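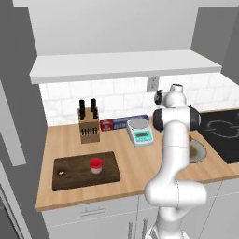
Lensa Mersha asked whether the group meant to spend the whole of the equipment money before anyone had agreed what the equipment was for. It was noted that this had also been asked in September.

Nillorness Kitchen Automation Group
Minutes of the equipment planning meeting, 2 pm

Present: Hagos Tilahun (chair), Sosina Belay, Lensa Mersha, Farhad Ranjbar, Obadia Lukumay (minutes)

1. Minutes of the last meeting
Agreed, after the word "affordable" was taken out of item 3.

2. The arm
Farhad reported on the simulated kitchen. The model has the arm at the front of the lower cabinets, with the worktop, knife block, scale and hob all laid out behind it. He would like to keep planning in the model until the floor fixing is settled, as moving a base in software costs nothing and moving one at Nillorness means the builder.

Lensa pointed out that the base stands in front of cupboards, and asked how anybody was expected to open them. Farhad said this would be looked at. The chair asked by whom. Farhad said by Farhad.

Skidbridge have quoted £4000 for the mounting plate, cabling and fitting, arm not included. Sosina had read the quote to the end — the only person present who had — and found that delivery was not included either. She is to ask Skidbridge what, in their view, "fitting" means.

3. Grippers
Long discussion. Jemal offer a basic pair of fingers and a better pair. The better pair costs £200 more and has softer pads. Hagos favoured the basic pair on grounds of money. Farhad favoured the better pair on grounds of garlic, small items being in his view where cheap fingers come to grief. Lensa favoured lunch.

Agreed to budget for the better pair and to ask Jemal for a loan set first.

4. Props and consumables
Sosina proposed a separate line of £40 for lidded cups, foil and the like, so that these stop appearing under "Sundries (urgent)". Agreed. Receipts to go to Sosina, in an envelope, with writing on it.

Kitchen scale: Obadia asked if one could be brought from home. Nobody offered. To be bought.

5. Software licence
Golano want payment for 2 years up front. The chair thought this optimistic of them. Deferred until the Skidbridge answer is in.

6. Any other business
Lensa asked that her opening question be minuted as unanswered. So minuted.

Actions
Farhad: cupboard doors; revised base position in the model
Sosina: Skidbridge, delivery and fitting; open props line
Hagos: loan set from Jemal; reply to Golano, politely
Obadia: buy scale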